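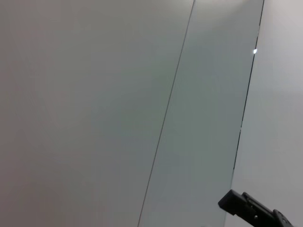
Author: Systems Maintenance Lead, Pradden Handling Cell

The wrist assembly on our Brimavov arm was due for its scheduled service in June, and I undertook to record the procedure on this blog. The previous entry dealt with the controller cabinet. The present one is confined to the gripper, the cable run and the mounts.

The cell had completed 529 hours of operation since the last service. Our internal schedule calls for inspection at 500, and the small overrun was approved in advance. Before work began, the arm was moved to its service pose, the drive power was locked out and the air supply was closed.

The gripper came first. Each finger was checked for play by hand and then with the gauge supplied by Kjærgaard. One finger screw had lost some of its torque and was reset to the value on the service sheet. The guide was wiped clean and given a light coat of grease — a very thin one, as any excess collects dust within a few weeks. I recommend that the old grease be removed completely before the new is applied. Mixing the two caused us a good deal of trouble last year.

Attention then turned to the cable. It must have enough slack for the last joint to turn fully in both directions, and it must not rub against the arm at either limit. We moved one tie back by a short distance and ran the joint through its range at low speed, with a second member of staff at the stop button.

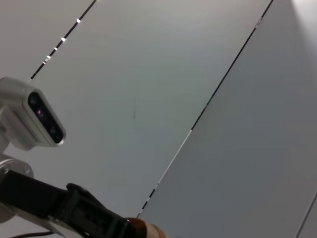 The gripper and the depth camera on its bracket, seen from below during the service.

The camera mount was the last item. Its bolts were marked with paint after tightening, so that any later movement will show at a glance. A mount that has shifted even slightly will spoil the calibration, and the fault is easily mistaken for a software problem. We repeated the calibration with the Cleriren routine, using 155 poses, and the result was within our limit on the first run.

The full service took roughly 212 minutes, including the paperwork. The finger pads were left in place and will be reviewed at the next inspection. Replacement pads are on order.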